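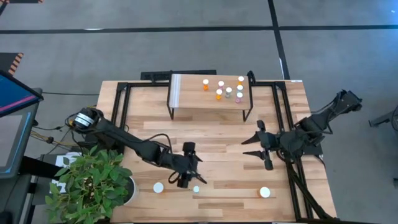 My bathroom cabinet had gotten so bad this winter that I once took a vitamin D thinking it was an allergy pill, and that was the day I decided to empty the whole thing out. I'd been putting it off since December. Urmila Mittal told me the trick is to get every bottle out on a big flat surface and up off the counter where you normally see them, and she's right -- you look at them differently! A little raised shelf on top of the table helps a lot, too. With the small white-capped bottles up on the shelf and the wide-lidded ones down in front, you can read the sizes at a glance, and the orange ones stop blending into each other quite so much. I did mine on the dining table with an old spice riser and it took one evening (plus tea, plus a phone call from my sister).

My own total was embarrassing. I had 69 loose ibuprofen spread over three different bottles, and a jar of fish oil from Risby that must have held 400 capsules when I bought it. I think I took maybe ten. The jar has moved house with me twice.

The other thing I've come around to is color. I used to buy whatever the drugstore handed me, all orange, all the same height. Now I like a mix: a small pink one, an amber one, a couple of tall teal ones with white caps. You can see through them well enough to tell whether you're looking at a small pile of pale tablets at the bottom or a red capsule keeping company with something round and white. Seema Thakur does hers by person, one color each for her and the kids and her dad, and she says the mornings are so much quieter. I do mine by time of day, teal for breakfast and pink for bedtime, and I still put the label on every single one, color or no color.

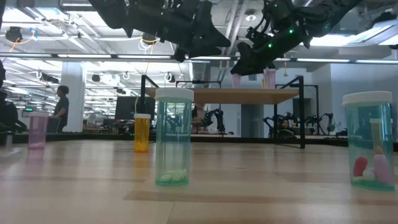 ## A few things before you start

Keep the original labels! If you move anything to a new bottle, the name, the strength and the date go with it. Ask your pharmacist first if it's a prescription, as some of them need to stay in the container they came in.

Put the caps back on as you go, and do the job when small kids and the dog are somewhere else. Anything you can't identify goes in a bag for the pharmacy to deal with. Mine had eleven mystery pills in it and one shirt button.

If you've got a good system for travel, write and tell me -- I'm still using a sandwich bag and I'd like to stop.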